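How to get a plush blanket back in shape (without washing it)
Bedroom basics - filed by Elisa Costa

Short one today, I have 10 minutes. Velvety blankets and fleecy bedspreads go flat and pick up everything. Washing every time ruins the nap. So this is what I do in February when it's too cold to dry anything that size anyway.

What you need
A soft clothes brush
A lint roller or a damp rubber glove
A flat surface, the bed is fine

Step 1. Clear the bed. All of it off - chargers, books, yesterday's shirt. Small stuff sinks into a deep pile and you brush right over it.

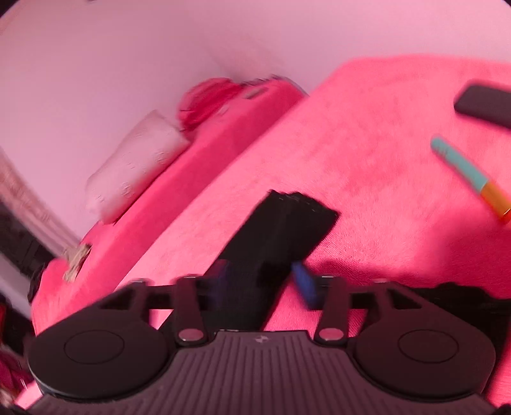

Step 2. Find the direction of the nap. Run your palm across it once. One way feels smooth and looks lighter, the other way drags and goes dark. On a bright color it's easy. With hot pink like this, the faint brush marks and shallow wrinkles show up on the surface, and a crease reads as a darker line. Pale gray is harder, you need a window or a lamp from the side.

Step 3. Pull the creases out before brushing. Grab the edge nearest the crease and tug toward you, then smooth outward with a flat hand. Dont iron plush. I melted a patch on a Rurton throw once and it never came back.

Step 4. Brush. Short strokes, with the nap, top of the bed to the foot. Then once against it to lift the pile, then with it again. Light pressure. If fibers are coming off in clumps, stop, brush is too stiff.

Step 5. Dark clothes last. Black fabric sheds on pink and pink sheds on black, so anything dark that has been lying there gets its own going over. Shake it outside, roller on both sides, hang it up. Do not fold it back onto teh bed.
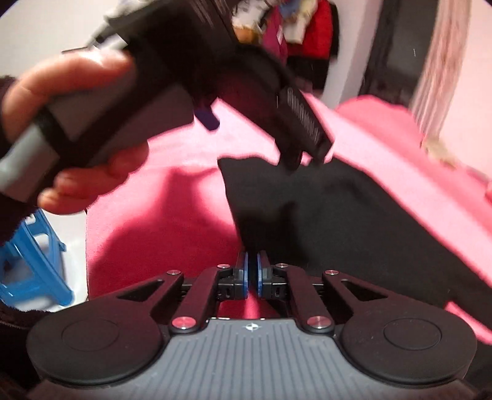

Black cloth across the pink bedspread.

Step 6. Leave it flat for 35 minutes before anybody sits on it. Tiziana Zuccaro wrote in to say she skips this and hers looks fine. OK. Mine doesn't.

How often? Every couple of weeks, more with a cat.

If it still looks matted after two rounds it probably needs a cold wash, gentle cycle, no softener. Softener coats the pile and it goes flat quicker. Drying notes are on the laundry page.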